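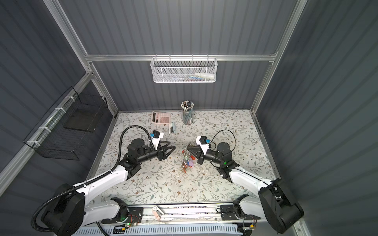
The two-arm test cell at Drovura, with the right gripper over the bag of small bits.

4 min read

The engineer who runs gripper trials at Drovura has a spreadsheet with 2,637 rows in it, and she would like it known that she did not ask for most of them.

"I asked for a week," she says. "A week, two sets of jaws, a handful of objects. That was in April."

The objects are the sort of thing you find in any desk drawer: a calculator, a stapler, pens, a clear plastic bag of brightly colored odds and ends. The bag is the one she talks about. It has its own tab in the spreadsheet.

"A stapler is a gentleman," she says. "It stays where you put it. You close on the bag and the bag has opinions."

Her comparison comes down to two sets of fingertips for the same parallel gripper. The Vumard set is hard and narrow. The Raudsepp set is softer and wider, and costs enough that purchasing called her to check for a typo. Each got 595 tries at the bag. She counted a pick as good if the arm lifted it, held it for three seconds and put it down without help.

The Raudsepp tips won on the bag. They lost on pens, badly, and she is still a little sore about it. "You pay all that money and it can't take one pen out of a full cup. It takes four, or it takes the cup."

So which would she buy? She looks at me as if I've asked which child she prefers. "One of each. There are two arms."

The cameras were a separate argument. Each gripper carries its own small one on a white bracket, and her colleagues wanted a single good camera overhead and fewer cables. She tried it their way for 732 picks. "From above, a shiny bag is a rumor," she says. "At the wrist you at least get to see what you're about to miss."

The cables, she admits, are the price. One of hers loops over the wrist and has to be checked every morning. She also switched controllers halfway through, to the Lurska, a decision she describes as "correct, and I'd never do it again." The old one let the two arms drift out of step when both moved in toward the middle. The new one keeps them in time, but half her early numbers had to be rerun before she could compare anything.

And the flowered tablecloth? Her choice, it seems. A plain surface made everything look easy, and she distrusts easy. "People have tablecloths," she says.

She is now lobbying for a second bag.

3 comments

benchrat: What was the grip force on the soft tips? Useless comparison without it.

old_servo: "It takes the cup" is our whole last quarter.

mpk77: Same story here with wrist cables. We went to a looser loop and replaced them half as often.

We use cookies to remember your preferences. Accept all | Manage settings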